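Basum Bench Forum > Arms and Cells > Setup and Maintenance
Thread: Simulated kitchen cell, arm keeps pressing short of the button
Started by gritty_flange, December
257 views | 20 replies (best replies shown) | 4 shares

gritty_flange wrote:
Okay, I've been at this for three evenings and I need other eyes on it. I've got a Franka in a simulated kitchen, coffee machine on the counter, and all I want is for the arm to reach over and push the little round button under the display. That's it. One button! I've set the whole cell up from scratch twice now, and both times the fingers come down fine, swing toward the machine, and then stop a hair short. The controller says it's on target. It is very confident about it.

What I've done so far: re-zeroed the joints in the model, checked that the base is mounted where the config says it is, and dropped the speed to 60 percent in case it was overshooting and settling back. No change. I'm using the Grube kitchen pack for the furniture and the stock arm model. The trajectory planner is Plullcombe, the free version.

I'm loading the same start pose every run so I can compare.

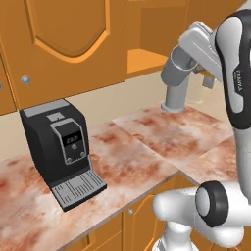
My gut says the tool frame is off, but I've looked at that number so many times I can't see it anymore. I also tried nudging the target in by hand, and sure, that works, until I turn the machine a few degrees and then it misses again in a different direction. So please don't tell me to just add an offset.

oldservo replied:
I was going to tell you to add an offset. Kidding, mostly. Where is your tool center point measured from, the flange or the hand? A lot of the arm models put the flange at the end of the last link and then the hand hangs off it as a separate body. If the planner thinks the tip is measured from one and your config measures from the other, you get exactly this. The arm gets where it was told to go and it was told wrong.

gritty_flange replied:
From the flange. At least I think so. The config just says "tool_offset" and has a single z value in it. There's no rotation in there at all, now that I look.

palletjack replied:
I don't buy the tool frame idea. If it was a plain z error he'd see it coming straight down too, and he says the fingers come down fine. I'd go after the collision shapes. In the Grube pack the appliances ship with a padded collision hull, and the planner will happily stop at the padding and call it close enough. Turn on the collision view and see how fat the coffee machine is.

oldservo replied:
How would he see it coming straight down, though? There's nothing there to press. You need something to touch off on before you can say the height is right. Park the tip on the countertop, read the height, compare it to the counter height in the scene file. Takes two minutes.

palletjack replied:
Fair, but it can be both. I had a bottling cell (a real one) where the tool was off AND the guard model was too big, and we spent a week fixing the first one and wondering why nothing got better.

gritty_flange replied:
Collision view is on. Wow. The machine has a hull around it like a winter coat. The panel on the front is buried in there, knobs and button and all. The drip tray isn't even its own shape, it's just part of the big box.

So that's one thing. I'll do the touch-off on the counter next. What do people do about the hull, shrink it or swap it out?

beneck_user replied:
Swap it. We run a Beneck test bench at work with the same sort of furniture models and I never keep the stock hulls for anything the arm is supposed to touch. Make one box for the body, one thin slab for the tray, and leave the button as its own little cylinder. Then tell the planner that contact between the fingertip and the button is allowed, and only that pair. If you allow contact with the whole machine it'll lean its elbow on the thing sooner or later.

palletjack replied:
I'd just shrink the padding to zero first and see. Rebuilding hulls is a nice weekend project but he wants to know what's wrong tonight.

beneck_user replied:
Sure, as a test. I wouldn't leave it like that. Zero padding on a mesh that rough and you'll get the fingers snagging on the tray.

gritty_flange replied:
Update! Padding to zero, and the tip gets much closer but it's still not pressing. Then I did the touch-off, and oldservo, you were right, the height is off too. My z value was measured from the hand and the planner wanted it from the flange. I changed it and added the hand rotation while I was in there, which had been missing this whole time – no wonder turning the machine made the miss wander.

Ran it 20 times with the machine at different angles and it pressed the button every time. I still want to build the hulls properly like beneck_user says, because on two of those runs the hand passed way closer to the tray than I'd like.

oldservo replied:
Good. Now write the z value down somewhere with a note saying what it's measured from. Put it right in the config as a comment. And do the touch-off again whenever you update the arm model. I've had an update move the frame on me without a word in the release notes.

palletjack replied:
Both, like I said :)

One more from me. Put your speed back up before you call it done. At 60 percent everything looks well behaved. Bring it up in steps and watch the settle time at the end of the move, that's where mine usually starts to wobble.

gritty_flange replied:
Will do. I've got a list of 400 start poses I want to run through overnight, so I'll do that at full speed once the new hulls are in and post the log here.

Comments from readers (3)

tinlid: Same planner, same kitchen pack, same problem, except mine was a cabinet door. The padding was the whole story for me, my tool frame was fine.

halfturn_hal: Not sure I agree about allowing only the one contact pair. If the fingertip is split into two bodies in your model you need both of them listed, or it'll refuse the move half the time. Check that before you tear your hair out.

gritty_flange: @halfturn_hal yep, ran into exactly that this morning. Both fingers are listed now.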